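A cup at the end of the table

Every kitchen I have loved has had one good plain table in it, and on that table something upright to put things in. I grew up with a chipped jug. My neighbour Colette Moulin swears by a jam jar. Lately I have become quite evangelical about the plain white cup – no pattern, no lid, just an open top and enough room for a brush.

It sounds like nothing, I know! But a brush lying flat rolls about, drips on the wood and vanishes under the post. Stand it in a cup and it has somewhere to live. Yellow against white is my favourite pairing, cheerful even at seven on a wet November morning, and on pale wood it looks better still.

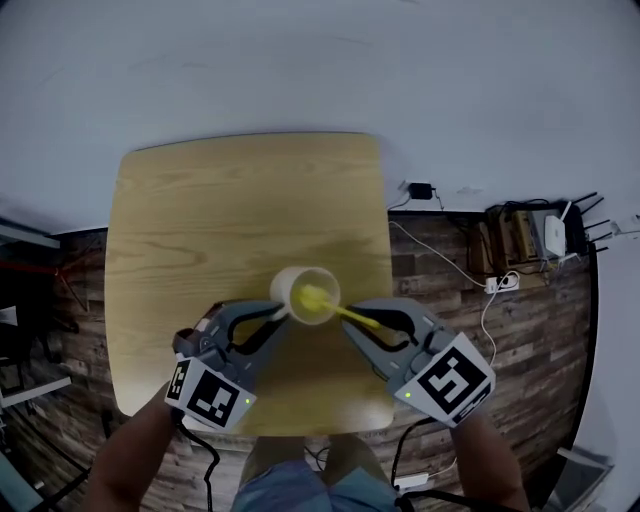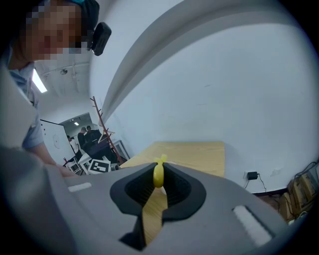
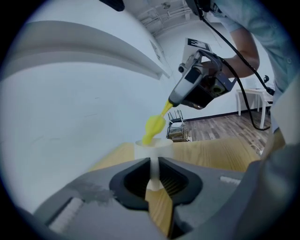 Hajnalka Tóth, who has been putting kitchens together for about 70 clients a year, taught me to choose the cup before the brush. Hers is from Trornel, heavy at the bottom, and she has had three of them in different houses. She tips it out every Saturday, rinses it and leaves it upside down on the rack while she does the floor. I used to skip that part and regretted it by spring.

Size matters too. Go too tall and only the tip of the handle shows; too short and the whole lot topples when you reach for the salt. I take the brush along to the shop with me and try it in everything on the shelf, which my daughter finds mortifying. The last one came home in my coat pocket, and I had it on the table before the kettle boiled.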